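Talk notes, Studville, Saturday, 5 p.m. slot

Slide 1 — hello

Say thanks to Ese Ezeani for the invite. I'm Joar Bakke, I run the training floor at Satance, and I've got 21 minutes, so somebody wave at me when I go over!

Slide 2 — what my people used to do

Explain the old week. We had people resetting toy kitchens all day, by hand, between runs. Pot back on the cooktop, food back in the pot, check the sink, go again. Good people, sore wrists. (Pause here, the kitchen always gets a laugh.)

Slide 3 — what they do now

They teach the arm. One person drives the gripper, another keeps the notes, and they swap after lunch. We logged 3000 runs by February and the arguments got way more interesting — mostly over what counts as a clean pick when you're working down in a sink.

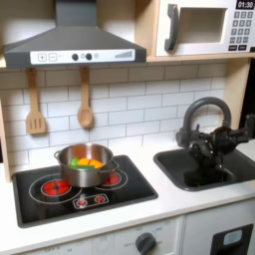 Slide 4 — the part that was hard

Own up to this one. I told the crew their jobs would change "a little." Five of them came to see me that same afternoon. Pay grades hadn't moved, the job titles were wrong, and the folks driving the arm were doing skilled work on a packer's wage. Fixing that took longer than installing the thing. Tell the Rautiainen story if there's time.

Slide 5 — questions

Ask who here has had a job title change under them. Hands up. Then open the floor.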